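Lucie Campbell
Thread on the chairs, as a few of you asked. We've got 24 of them for the hall and they all need doing before the end of February.

They came from a café that was closing down. Wood, with gold-coloured metal, and they stack four high if you're careful. We paid less for the lot than one new Larkent would have cost us.

The problem is the joints. Most of them rock. You sit down and feel it go left, then right. A few are fine and I've put a strip of masking tape on those so we don't keep checking the same ones.

First job is tightening. Every bolt I've tried takes a 4 mm hex key. Do them up finger tight first, all of them, then go round again with the key. If you tighten one side fully the other side won't line up and you'll be there all evening.

Zachary did his first one the wrong way and had to undo the lot. He's fine about it now. 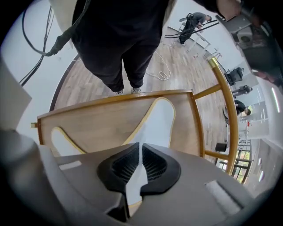
One of the chairs, gold rail and wooden panel. Floor looking all right too.

The rails are dull more than dirty. Warm water, a drop of washing-up liquid, soft cloth, dry straight away. I tried a metal polish on the worst chair and it took some of the colour off, so please don't use it. That chair can live at the back.

For the wood we're using a Starker wax that Diane had in her garage. Thin coat, leave it twenty minutes, buff. It smells strong for a day so we open the windows.

Fabric is the bit I'm least sure of. I've been dabbing the marks with a damp cloth and leaving it there. Felicidad thinks we should re-cover the worst ones and has priced up some plain cotton. Will decide once the frames are done.

Feet next. Half of them had lost their pads and I don't want scratches on that floor. Bought a bag of 1000 stick-on felt ones – far too many, so if you need any at home, help yourself. Wipe the foot first or they come off within a week.

Where we are tonight: nine tightened, six waxed, no feet done. Liette is bringing a second hex key, which should speed things up a lot.

We'll be at it again tomorrow from half six. Come in by the side door, the front one is sticking. Bring an old cloth if you've got one.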